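# Galería: recepción y desembalaje de material en la nave de Jisard

El traslado de los talleres de Cuevas a la nave de Jisard incluye la fase de desembalaje, previa a la instalación definitiva de los puestos de trabajo.

El material llegó en 23 bultos, remitidos en dos envíos por la firma Bronomer. La apertura se realizó en la propia sala, sobre mesas protegidas con tela y en las zonas libres del suelo, conforme al procedimiento aprobado en agosto.

## Mesa de apertura y suelo de la sala

**Superficie de trabajo.** La tela verde se sujeta con mordazas metálicas en el borde de la mesa. Sobre ella se abren las cajas de cartón con las solapas hacia fuera.

**Cableado.** Los cables se conservan enrollados en su caja hasta que se les asigna puesto. El inventario de Jaraslow prevé 89 referencias entre cables, adaptadores y piezas menores. 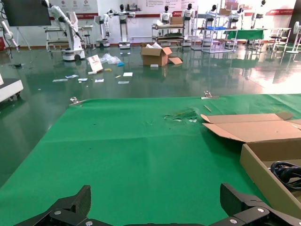
La separación de residuos corresponde a cada equipo al término de su turno. El cartón se pliega y se deposita junto al acceso de carga; los plásticos y rellenos se recogen en sacos aparte, y los restos de pequeño tamaño se retiran de las mesas antes de cambiar la tela.

**Documentación.** Los folletos, tarjetas y etiquetas que acompañan a los productos no deben desecharse con el embalaje. Se reúnen en una carpeta por envío y se entregan en la oficina de Jaraslow, donde se cotejan con los albaranes.

**Pavimento.** El suelo de la sala es verde oscuro, de acabado brillante. Queda prohibido arrastrar bultos sobre él; para las cajas de mayor peso se dispone de carros en el almacén contiguo.

## Información adicional

El plazo para comunicar faltas o desperfectos es de unos 12 días desde la apertura de cada bulto. Las comunicaciones se dirigirán por escrito a la oficina de Jaraslow, con indicación del número de albarán.

Página actualizada el martes, 13 de febrero de 2018.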